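4.2 Wall finishes and the upkeep of shared kitchens

The interviews returned often to the question of who looks after the kitchen wall. Tenants in the Skodora buildings described the floor and the sink as matters of daily routine and could usually say whose turn it was to clean them. The wall behind the counter had no such place in the household schedule. It was wiped after a spill, or before a visit from the landlord, and otherwise left alone. Of the 231 households that completed the survey, only 17 had a written arrangement that named the wall at all.

The type of finish shaped these habits. Tenants with painted walls spoke of stains and of the fear of losing a deposit. Tenants with tiled walls spoke almost entirely of grout. White grout was the subject of the strongest opinions in the whole set of interviews, and the opinions did not divide along lines of age or income. Several tenants said that they had chosen an apartment for the contrast between dark tile and pale joints, and then regretted the choice within the first year. Others held that a pale joint was easier to live with, as it showed at once where cleaning was needed.

Landlords saw the same surface differently. The property managers interviewed at Jokitz regarded tile as a long-term saving and grout as a minor repair item, to be dealt with between tenancies. Their records support this view in part. Repainting was the more frequent expense, but regrouting, when it occurred, kept a kitchen out of use for longer, and tenants who lost access to a kitchen were more likely to file a complaint. This cost does not appear in the maintenance budget and was not tracked by any of the firms that took part.
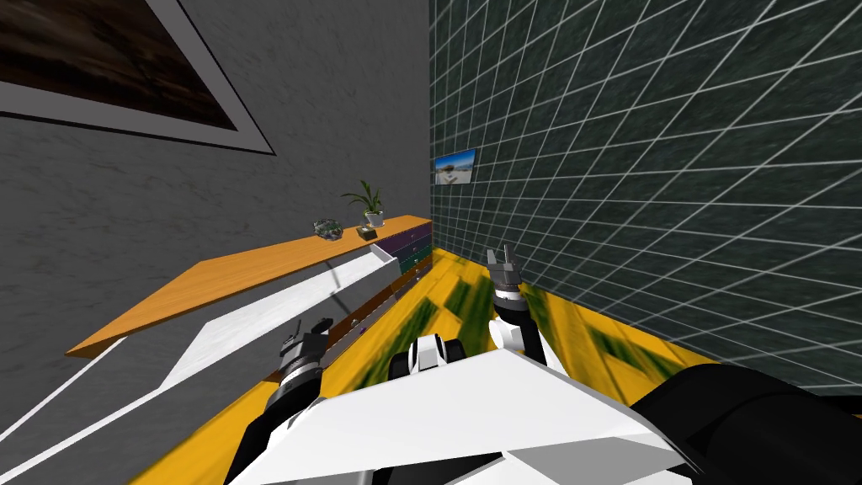
4.3 Color and the sense of a finished room

A second group of responses dealt with color. The survey asked tenants to name the one feature that made a kitchen feel finished. Wall color was named more often than appliances or lighting, a result that the research team had not expected. In the follow-up interviews, tenants explained that a wall in a deep color gave the room a settled character even when the furniture was borrowed or mismatched. Dark green and dark blue were mentioned with approval. Dark gray was described in less favorable terms, most often as "cold" or "like a parking garage."

This preference sits uneasily with standard advice to landlords. The guidance issued to owners in the Pana district recommends pale neutral walls for every rented room on the grounds that they appeal to the widest range of applicants. Seo's earlier work on furnished rentals questioned this assumption, and the present findings give it further reason for doubt. Applicants may well accept a pale kitchen without objection – but the tenants in this study did not remember such kitchens, and in describing past homes they tended to pass over them.

The scale of the pattern also matters. Tenants shown small sample boards judged a tile grid mainly by the color of the tile. Tenants asked about a full wall paid far more attention to the lines, and some described a strongly marked grid as tiring when seen at an angle from the doorway. Sample boards are the usual basis on which finishes are approved, and the difference between the two sets of answers suggests that they leave out something of importance to the people who will live with the result.
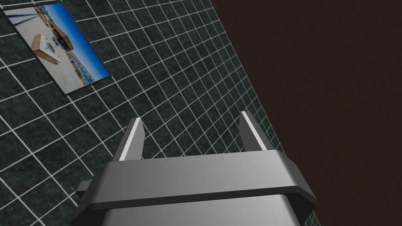
Figure 5. Dark green square tiles with thin white grout lines, seen at a steep angle.

Two limits on these findings should be noted. The Seok buildings were occupied mainly by students during the survey period, and students move more often than other tenants. Their answers on upkeep may therefore reflect short stays as much as the finish itself. In addition, the follow-up interviews were held on the premises, often in the kitchen under discussion, and the presence of roommates may have softened some remarks about cleaning. Dae-han Seo coded the interview transcripts, and a second reader checked a portion of them. Disagreements were settled by discussion.

The question of cost is taken up again in Section 5, where maintenance records are compared with the reasons tenants gave for moving out.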